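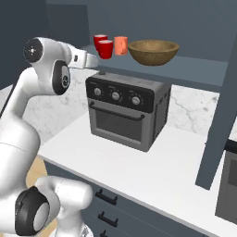 The start pose in Bullumum, our simulated kitchen, with the arm at the cup end of the shelf.

Testing a Kitchen Policy in Simulation Without Fooling Yourself

Every robot learning project reaches the afternoon when the success rate goes up and everyone is pleased. The purpose of this tutorial is to spoil that afternoon early, while it is still cheap.

We will take a trained policy for one shelf task, run it through a paired evaluation, and come out with a number you could defend to a moderately hostile reader. The method is called paired reset testing. It's an old idea from statistics wearing a new hat, and it takes one evening of computer time on a decent workstation.

You should already have a policy that does something. It doesn't need to be good. If it is very good on the first try, pay special attention to Step 3.

What you need

Bullumum, the kitchen scene pack, with the shelf task enabled.
Promik, the evaluation runner. Any runner will do if it lets you set the seed for the scene and the seed for the policy separately. Many claim to. Check.
Two saved policies, an old one and a new one. We call ours Rangel-base and Rangel-wide. The second was trained with more variation in object positions, and we would very much like it to be better.
Disk space for the logs, and then more disk space for the logs.

Step 1. Write down what counts as success

Do this in a text file, before running anything, and put the file under version control where your future self can't quietly improve it.

Our task is "move the front red cup to the counter." It sounds finished. It isn't. Does the cup have to be upright? May the second red cup be knocked over along the way? What about the mug next to them, or the wooden bowl? If the cup lands on the counter and rolls onto the floor two seconds later, did it visit the counter or move there?

We settled on this:

The front red cup is upright on the countertop.
It stays there for 4 seconds of simulated time with the arm no longer touching it.
Every other object is still on the shelf and still standing the way it started.
The episode ends inside the time limit.

The third line cost us a good part of our success rate. Under the looser rule we had been using, the policy was allowed to clear a path to the cup with its elbow, and it had developed real talent in this area.

Note the word "front." There are two red cups in this task, one partly behind the other as seen from the camera, and a policy that grabs either one will look fine in a highlight reel. Have the checker test the object's ID and never its color.

Step 2. Freeze the resets

A reset is everything that gets decided before the arm moves: object positions, starting joint angles, lighting, camera jitter. Most people draw these fresh for each run. Then they compare two policies on two different piles of luck and report the difference to one decimal place.

Instead, generate the resets once and save them.

Tell Promik to draw 800 resets and write each one out in full, as actual positions and angles. Saving only the seeds is tempting and small. It also breaks the first time somebody adds a spoon to the scene and shifts every random draw that comes after it. We added a spoon in March. We know.

Next, play each reset forward for a moment with the arm held still, and look for objects that move by themselves. Physics engines dislike objects that start out overlapping, and they express this by launching one of them. In our batch, 11 resets had the mug and the bowl slightly inside each other, with lively results. Throw these out and draw replacements now, before any policy has seen them. Removing bad resets afterward feels just as scientific and is a different activity.

Step 3. Run the policy that does nothing

Before testing either real policy, run one that sends zero motion for the whole episode. Its success rate should be zero. If it scores anything at all, your checker has a bug, and you have been publishing it.

Then run a second silly policy that replays one recorded successful demonstration with its eyes closed, no camera input whatsoever. This one will score above zero, and the score is worth knowing. It tells you how much of the task can be solved by memory alone. Should your trained policy beat it by only a little, your resets are too much alike, and what you have trained is a very expensive tape recorder. Widen the cup positions and go back to Step 2.

People skip this step more than any other. It takes the least work and has the worst effect on morale.

Step 4. Run both policies on the same resets

Now the real thing. For each saved reset, run the old policy and the new policy, one episode each. Log these for every episode:

the reset number
the policy name and the exact checkpoint
pass or fail
if fail, which line of the success rule broke first
the full joint path

If your policy samples its actions, it has randomness of its own, and you should repeat the whole sweep with different policy seeds. We use 7 of them. Keep the repeats grouped by reset in your log. Seven tries at one cup position aren't the same as one try at seven positions, and a script that lumps them together will hand you a lovely narrow error bar that you haven't earned.

Don't watch the episodes as they run. You will see one go wrong, get an idea, stop the sweep, and fix something. Go and eat.

Step 5. Count the disagreements

With paired resets, most of your episodes turn out to be dull. Both policies pass on the easy ones and both fail on the awful ones. Neither group helps you choose between them.

What you want are the resets where they differ. Take one policy seed first and make a small two-by-two table: both pass, both fail, only old passes, only new passes. The last two boxes are your experiment. If new wins most of the disagreements, you have something. If they split nearly even, you have two policies with different hobbies.

For a single policy seed, a sign test on those two boxes is enough, and any stats package has it. With repeats, average over the policy seeds within each reset first, then resample the resets with replacement to get an interval on the difference. Resample whole resets and leave the single episodes alone. The code is shorter than this paragraph.

Report the table along with the headline rate. Two policies with the same overall rate can fail in completely different places, and a reader who only gets the average will never find out.

Step 6. Look at the failures, in random order

Now you may watch. Pull a random sample of failures from each policy, hide the policy name, and label each one by hand. Our labels are: missed the cup, took the wrong cup, disturbed a neighbor, dropped it, placed it badly, ran out of time, and "unclear." Keep "unclear." Without it, people put the odd ones wherever they'll do the least harm to the story.

Our own surprise was in the neighbor category. Rangel-wide was better at reaching the cup, as hoped. It was also worse at leaving the mug alone, since it had learned a flatter approach that came in low along the shelf. A single success rate had covered this up for weeks. Once we had the labels it was obvious, and we all claimed to have suspected it.

Common problems

The same policy gets different results on the same reset. Your simulator isn't deterministic. Parallel physics on a graphics card is the usual cause. Run the old policy against itself as a pair and count the disagreements. That's your noise floor, and any improvement smaller than that is weather.

Both policies fail on nearly everything. Check the time limit first. We once lost two days to a limit set in physics steps where the policy expected control steps. The arm was doing fine. It was being sent home early.

The new policy is better on every single reset. Check that you didn't train on them. Evaluation resets should live in a separate folder that the training code has no permission to read. Good intentions are not a file permission.

The numbers changed after an update. Rerun the old policy too. Never compare a fresh run to a number in last season's slides.

What this won't tell you

A win in Bullumum is a win in Bullumum. The contact model is tidy, the lighting behaves, and no one has left a wet sponge anywhere. We use these sweeps to decide which checkpoint is worth time on a physical arm, and for that they have been useful. Whether the ranking holds up on hardware has to be measured separately, with far fewer trials and a lot more sweeping up.

The reset files, the checker and the two silly policies are in the Trurorent repository, in the folder named paired. Start with the one that does nothing.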